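Moving the wrist camera to its own process

January 20, 2024

I finally split the wrist camera code out of the main control loop on the Urside arm. I had been putting it off since last March, when I wrote the first version in one long file and told myself I would clean it up later. These are my notes on what changed and what is still wrong.

The old setup was simple. One Python process read the joint positions, grabbed a camera image, ran the zipper detector, and sent the next motion command. When the detector was quick, everything was fine. When it was slow, the whole arm waited for it, and the motion came out in small jerks. I had a timer on the loop and the worst case was 900 milliseconds, which is a long time for an arm to have no new command.

Now there are two processes. The first one is called hitumon and it only does control. It runs at 100 Hz, reads the latest target out of shared memory, and moves toward it with a limit on speed and acceleration. It knows nothing about images. The second one does perception and writes a new target whenever it has one. If the target gets too old, hitumon slows the arm down and holds position.

Most of the work was in the timestamps. In the old version I used the time when the detector finished, so every target was a little late by an amount that kept changing. Now each image is stamped when it arrives from the driver, and hitumon keeps a short history of joint positions. When a target comes in, it looks up where the wrist was at the time of the image and works out the target in the base coordinates from that. I should have done this from the start. The lookup is a sorted list and a linear interpolation, and it took me one evening to write and two more to find a sign error.

I also moved the settings out of the code and into one text file, which Osei, my little planning library, reads at startup. It refuses to start if a value is missing. I lost a whole afternoon once to a default I had forgotten. 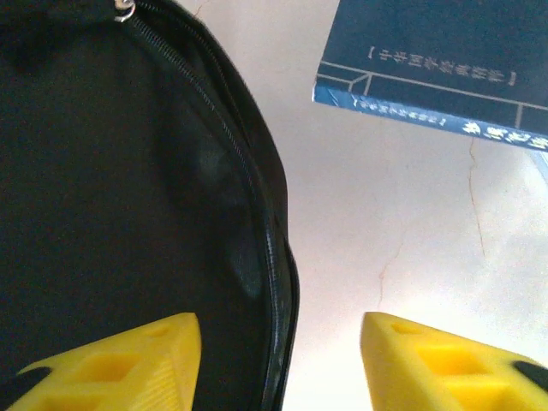 The detector itself is the part I trust least. It is a small segmentation network followed by a curve fit, and the planner uses the fitted curve to pick a spot for the grasp and an angle for the fingers. A black zipper on a black bag is hard for it. The teeth are fine and close together along the upper part of the track, and lower down the only help is the slight shine on the binding. The cracks in the pale surface have much stronger contrast than that, and my older edge-based version would happily fit a curve to one of them. The silver ring at the top is easier, so I now start the fit from there and walk down the track, with a penalty for sudden changes in direction. A jagged crack collects a large penalty very quickly. A smooth arc collects almost none.

I added a mask for the yellow fingers too. They always come into the image from the bottom, so I first tried a fixed mask, but it was only right for one opening width. The mask is now drawn from the measured gripper width, with 9 pixels of margin on each side. It costs almost nothing to compute.

A few things are still open. The perception process leaks memory if I restart the camera driver without restarting it, and I think that is my wrapper and not the driver. The log format changed, so the replay tool can't read anything recorded before version 2. I could write a converter, but I would only use it for a handful of old runs and will probably just keep the old branch around.

The other open item is the case where the ring is outside the view. For now the planner backs the arm up along the approach direction and asks for another image, and it gives up if the ring is still missing. I would like it to search sideways as well. Sulau, the simulator I use for testing, has no good model for soft fabric, so that will have to be tuned on the arm with the speed limit turned down. I'll post the config file once I have cleaned up the comments in it.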